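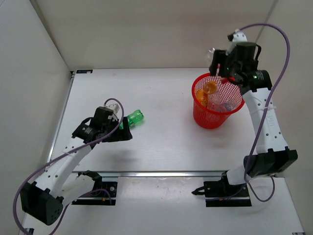

Bench 2 at Zescombe, two arms sorting bottles into the red basket.

About Premel

Premel builds and looks after small two-armed sorting benches for recycling depots, canteens and anyone else with more empties than patience. We work out of a unit at Zescombe, with 3 benches, a decent kettle and a whiteboard that still says "DO NOT ERASE" over something that was erased in April.

Most company pages tell you about the founding vision. Ours is about a cable.

On 6th October our overnight run on the Nilsuwan job was meant to put 1,000 bottles in a basket. It managed 239. After that the left arm's cable, which had been creeping tighter round the elbow with every reach, pulled its plug half out of the wrist. The gripper lost signal and did what we had programmed it to do, and opened. The arm, whose software had no opinion on the matter, went on delivering nothing to the basket until morning. The log recorded every trip as a success.

The right arm behaved perfectly and has been unbearable since.

No one was hurt and the damage came to a connector and a fair bit of pride. But an arm that can't tell it has lost its own hand is a safety fault, and we wrote it up as one. The customer got the report before we'd finished arguing about the colour of the cover.

What changed: cables now run in wide loops with slack at the elbow, and we check them at the start of each shift. Any gripper that goes quiet stops both arms. A pick only counts if the gripper felt something in it. Valitz, our monitoring software, used to send its alarms to an inbox that had been closed. It now rings a phone, and the phone is loud.

We offer bench hire, servicing and fault reviews, including for gear we didn't build. Bring your logs, especially the ones that say everything went fine.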